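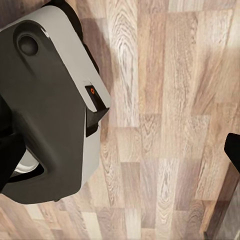 4.3 仿真腕部相机的设置与标定

本节适用于在 Flarkby 仿真环境中复现 Zetora 抓取实验的用户。完成本节之前,请先按第 4.1 节安装仿真器,并按第 4.2 节导入机械臂模型。下文默认工作目录为 flarkby/workspace,任务配置文件放在其中的 tasks 子目录。

Zetora 策略网络只接收腕部相机的图像和关节状态,不读取物体的真实位姿。因此相机外参、渲染光照和地面材质对结果的影响比在全局视角实验中大得多。本节给出的数值以 2021年5月12日发布的配置为准,4 月的预览配置不再维护,两者的相机坐标系定义不同,不能混用。

4.3.1 准备场景

1. 启动仿真器,新建空场景,单位设为米,重力方向设为 Z 轴负向。

2. 从资源库载入木地板材质。地板应铺满相机可能看到的全部区域,拼板方向与机器人基座坐标系保持斜角,不要对齐到 X 轴或 Y 轴。

3. 打开地板的色调变化选项。各块木板的深浅和木纹应有明显差别。如果整片地面颜色一致,请检查纹理是否被压缩成了低分辨率版本。

4. 载入任务物体和家具。物体初始位置由任务配置文件给出,不要手动拖动。

5. 保存场景,关闭后重新载入一次,确认材质路径没有丢失。

注:地面纹理会出现在大部分训练图像中。使用纯色地面训练的策略在木地板上评估时,抓取点偏移明显增大,对照结果见附录 C。

4.3.2 安装虚拟相机

1. 在机器人模型树中展开腕部连杆,选择“添加传感器”,类型选 RGB。

2. 将相机的父节点设为腕部连杆,而不是夹爪本体。父节点设错时,夹爪开合会带动画面轻微抖动,单帧图像上不易察觉。

3. 载入外参文件 wrist_cam.yaml。该文件同时包含平移量和四元数,四元数的顺序为 w、x、y、z。

4. 将垂直视场角设为 37 度。

5. 切换到相机视图。夹爪外壳应倾斜地出现在画面左侧,占据左半部分的大部分面积,外壳下缘略高于地板。深色前盖与浅灰色侧板之间的分界应清晰可辨。

6. 检查侧板右缘中部附近的黑色小方块,其中应有一个橙色环形指示点。后面的标定步骤以该点为参考。

注意:不要为了让更多物体进入视野而缩小外壳在画面中所占的比例。策略训练时外壳始终可见,网络会利用它推断相机与夹爪的相对关系。裁掉外壳后的图像属于训练分布之外的输入。

4.3.3 标定相机外参

仿真中的外参理论上是已知的,但从不同版本的建模软件导出模型时,连杆原点可能发生偏移。建议每次更换模型后都执行一次标定。

1. 将机械臂移动到标定姿态。在控制台输入 goto calib_home,等待状态栏显示“就绪”。

2. 关闭随机化模块,固定光源方向和强度。

3. 运行 calibrate_wrist。程序会渲染一帧图像,提取橙色指示点的像素中心,并与模型投影得到的位置比较。

4. 查看输出的重投影误差。误差不超过 2 像素时按“接受”,外参即写入当前任务配置。

5. 误差超过该值时,先检查图像分辨率与内参文件是否一致,再重新载入外参。仍不通过时,检查腕部连杆原点。

注:指示点是夹爪上唯一的高饱和度颜色区域,提取程序按颜色阈值工作。如果任务中使用了橙色物体,请在标定前将其隐藏,标定后再恢复显示。

4.3.4 光照与随机化

实验采用 Akash Awasthi 提出的分段随机化方案。训练前期只改变相机外参的小幅扰动,待抓取成功率稳定后,再加入光照和地面材质的变化。一次性打开全部随机项也可以收敛,但所需样本更多,不同随机种子之间的差异也更大。

1. 打开 randomize.yaml,将 stage 设为 1,运行第一阶段训练。

2. 成功率曲线变平后,将 stage 改为 2,从最近的检查点继续训练。不要重置优化器状态。

3. 第二阶段中保留强光区域。部分木板被照亮到木纹发白属于正常情况,不需要降低曝光。

4. 保留外壳投在地板上的软阴影。如果侧板旁边的地板上看不到阴影,说明阴影渲染被关闭,请在“渲染”菜单中重新打开。

注意:改变光照后不要重新标定外参。强光下颜色阈值可能失效,程序会把错误的像素中心写入配置文件。

4.3.5 评估与结果记录

1. 载入训练完成的检查点,将策略设为确定性输出。

2. 选择评估集 Solanki。该评估集包含 853 个初始场景,物体摆放与训练集没有重复。

3. 运行 evaluate,期间不要打开其他相机视图。多视图同时渲染会降低控制频率,使结果偏低。

4. 评估结束后,在 results 目录中查看汇总表。表中分别列出接近、闭合和提起三个阶段的成功率。

5. 将汇总表、任务配置和随机种子一并归档。缺少其中任何一项时,结果无法与附录 C 的基线比较。

在我们的实验中,失败主要集中在接近阶段。典型情况是目标靠近画面右缘,只有一小部分进入视野,策略给出的横向位移不足。把上一时刻的图像一并输入网络后,这类失败减少,但闭合阶段的表现没有变化。使用历史图像的版本称为 Vesta,配置方法见第 4.5 节。

4.3.6 常见问题

相机视图全黑:检查相机是否位于外壳网格内部,近裁剪面距离是否过大。

外壳表面出现闪烁条纹:深色前盖与侧板的网格重叠。重新导入模型,并关闭“合并重复顶点”。

夹爪手指穿过地板:碰撞体未启用。在模型树中选中手指连杆,勾选“参与碰撞”。

标定误差每次不同:随机化模块未关闭。返回第 4.3.3 节第 2 步。

评估中途退出:查看日志末尾是否有显存不足的提示。可减少并行环境数量后续跑,已完成的场景不会重复计入结果。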